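Materialkunde Innenausbau, Handout zur fünften Einheit
Naturstein als Tischplatte

Liebe Kursteilnehmerinnen und Kursteilnehmer,

nachdem wir uns beim letzten Mal so ausgiebig mit Holz beschäftigt haben, kommen wir nun endlich zum Stein – und ich gebe gern zu, dass ich mich auf diese Einheit schon seit dem Sommer freue. Bringen Sie bitte das Musterkästchen von Katton mit, wir werden die Stücke oft in die Hand nehmen.

Roter Marmor verdankt seine Farbe meist fein verteilten Eisenoxiden. Die hellen Adern sind in der Regel Risse, die sich im Lauf sehr langer Zeit mit Calcit gefüllt haben. Wer sich einmal angewöhnt hat, diesen Linien mit den Augen zu folgen, der sieht eine Platte mit ganz anderem Blick, und genau das wollen wir üben.

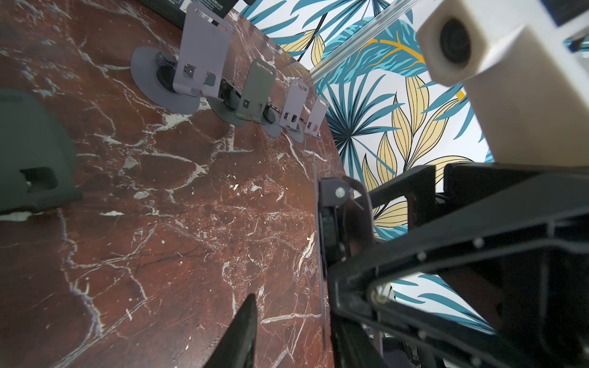

Abb. 1: Polierte Tischplatte in dunklem Rotbraun, weiß und hellgrau geädert; am oberen Rand graue Ständer auf runden Fußscheiben.

Achten Sie auf die unregelmäßigen, vieleckigen Felder zwischen den Adern und auf die eine, fast schwarze Ader, die sich deutlich von den übrigen abhebt. Solche Stellen sollte man beim Zuschnitt kennen, am besten zeichnet man sie vorher mit Kreide an.

Noch ein Wort zur Pflege: Marmor verträgt keine Säure. Zitronensaft, Essig oder Wein hinterlassen auf der Politur matte Flecken. Unter Geräte und Ständer gehört bei mir immer ein dünner Filz.

Aufgabe bis November: Skizzieren Sie den Aderverlauf eines Musters auf einem Feld von 30 mal 30 Millimetern und notieren Sie, wo Sie schneiden würden. Bleistift genügt vollkommen.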